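Gripper comparison – short report
Group 4, Younes Tazi and Stelios Pappas

What we wanted to know

Which of the two finger sets to keep for the kitchen task, the Greline (stiff, black) or the Farklow (soft pads). Same arm, same controller, same wrist camera for both. Only the fingers swapped.

Setup

Arm bolted to the light gray table. Toaster oven at the far side, handle facing the gripper. Toy food pieces and a dish for the pick and place part. Controller is Fodine, default gains, we didnt touch them. Speed limit kept low the whole time.

Calibration took most of the first afternoon. Wrist camera mount was loose, Stelios found it after we had already thrown out a morning of logs. Retightened, redid everything.

Method

30 tries per finger set on the handle, 20 per set on the small food pieces. Start pose shifted a bit each time by hand, so not perfectly repeatable. A try counts as failed if the fingers slip off or the arm faults. Total 3491 log lines after cleaning, all in the shared folder.

The wrist view matters more than we expected when lining up. Handle sticks out on two thin posts and the glare off the steel strip moves as the arm moves, so the edge detector kept jumping between the strip and the bar.

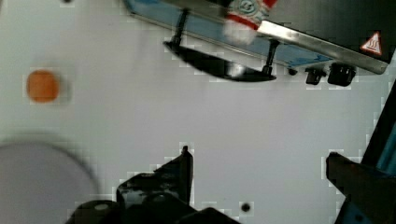
Results

Handle: Greline better. Stiff tips stay put on a flat bar. Farklow pads fold when the arm pulls at an angle, then slide.

Food pieces: other way round. Greline tips pinch small pieces and they shoot out sideways. Farklow just closes on them.

Camera: exposure on auto was bad near the oven. Fixed it at a low value and the detector calmed down – should of done that on day one. Motion blur still a problem on fast approaches.

Problems

Controller dropped the connection twice, both times around 1000 steps in. Restart fixed it, cause unknown. Younes thinks its the cable. Not tested.

Also the Ferraro adapter plate only fits one way and the drawing has it backwards.

Next

Repeat handle tries with the Farklow pads trimmed shorter. New cable. Log the camera settings automatically, right now they are in Stelios's notebook.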